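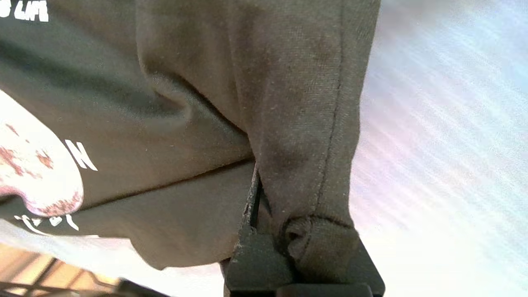
**Unit 4 notes: Growing food inside city limits**

Last time we stopped at the Hollis rooftop and the question of why a roof that gets full sun all day can still grow disappointing lettuce. Let's pick it up there, because the answer opens up the whole unit!

## Heat, wind and weight

Lettuce likes cool roots. A dark roof in August bakes everything sitting on it, and the Hollis beds were only 10 inches deep. Shallow soil heats up fast and dries out by lunchtime. Add wind, which pulls water out of the leaves, and you get bitter plants that bolt early.

So why not use deeper soil? Weight. Wet soil is heavy, and older roofs were built to hold snow and a few repair workers. This is the trade-off I want you to keep in your head all term, and I love it, since it ties plant biology straight to building codes.

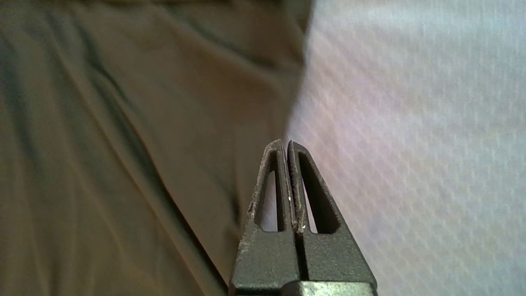
Hydroponics gets around part of the problem. With no soil, the load drops, and growers can stack channels in racks. The catch is that roots in a thin film of water have no backup. If a pump quits on a hot afternoon, the crop can be gone by evening. Soil is forgiving. Water channels are not.

## The Tarnis lot

Tarnis is our ground-level comparison: a former parking lot with raised beds over the old asphalt. In its second season it sold 503 pounds of greens, then 317 pounds of tomatoes and peppers. Look at what those totals leave out:

- produce given away at the gate
- produce lost to rot or pests
- hours of labor, paid and unpaid
- water drawn from the city line

A yield number without labor and water next to it tells you very little. Please write that in the margin somewhere.

Some terms to know for the discussion section:

- **Food access:** whether people can reach and afford the food
- **Food supply:** how much food there is in the first place
- **Bolting:** going to seed early, often from heat or stress
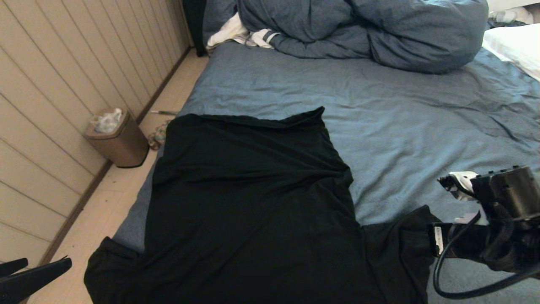

## For next class

Read the Vusska case (the one with the basement mushrooms, it's a great read) and the short Skudeck water report. Then write 300 words on this: if a city could pay for only one, a rooftop farm or a cheaper bus route to the grocery store, which would do more for food access? Either side is fine. Bring a printed copy, and be ready to argue with your neighbor.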